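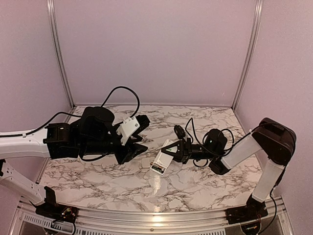
Home | News | Beauty | Hair | Skin | Stores | Contact

Hand cream refill counter opens at Sturmont in Prineck

March
By Solveig Dalen

Print this story | E-mail this story

Shoppers who have been carrying home one plastic tube of Claltum hand cream after another will be glad to hear that the Sturmont store in Prineck has opened a refill counter on its ground floor, just past the scarves and right beside the fragrance bar. It opened in March, and by lunchtime on the first day there was a friendly little line reaching back almost to the front doors!

The idea is a simple one. You buy a glass jar once, for 7 dollars, and after that you bring it back whenever it runs low and pay only for the cream that goes in it. The small jar holds 40 milliliters and fits nicely in a purse (I tried it), and there is a bigger one for the bathroom shelf or the kitchen sink. Three scents are on the counter for now – almond, plain oat and a rather lovely orange blossom – along with an unscented cream for anyone whose skin gets cross about perfume.
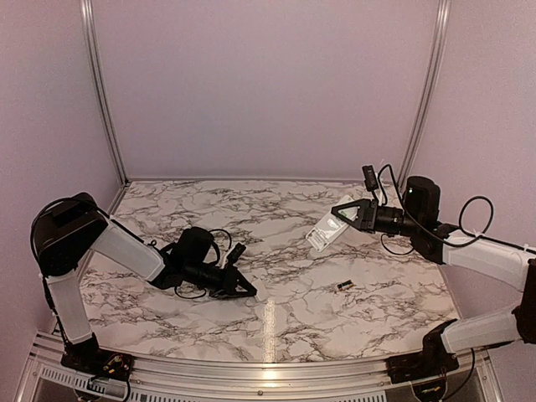

Prineck Style and Beauty Desk

Nesma Amrani, who runs the beauty floor, had been asking for something like this ever since she started at the store, and she was beaming when I stopped by. "People love this cream, and they were telling us they felt bad about all the tubes," she said. "I have a drawer full of them at home myself, so I couldn't very well argue." She and her staff filled 69 jars on opening day, and orange blossom was the clear favorite, with the oat coming along behind.

Jars need to be washed and completely dry before they come back to the counter, lid included. If yours still has a bit of cream stuck in the bottom, Su-chen Tsang and the others at the counter will swap it for a clean one at no charge, and they are very nice about it. Jars from other brands can't be filled, at least for now.
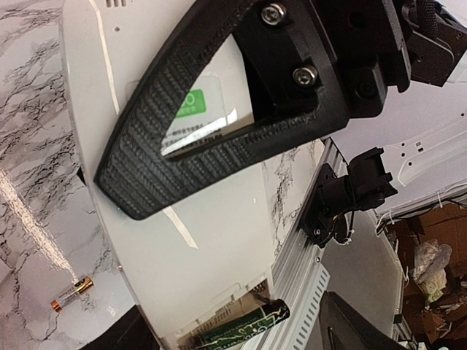 A closer view of the white plastic device and a black gripper finger.

Claltum's matching lip balm will join the counter later in the spring, in small tins with a screw top, and Amrani is hoping for a body lotion after that, though she wouldn't promise me a month. Loyalty card holders get their first refill at half price, and new cards can be picked up at any register.

The refill counter is open from 10 a.m. until 6 p.m. whenever the store is open, and free hand massages are offered between two and four in the afternoon. You don't have to buy a thing to have one, and I'd say the almond cream is well worth the wait – my knuckles haven't felt this good since last summer. To ask whether your favorite scent is in stock, call the store and choose extension 429.

Print this story | E-mail this story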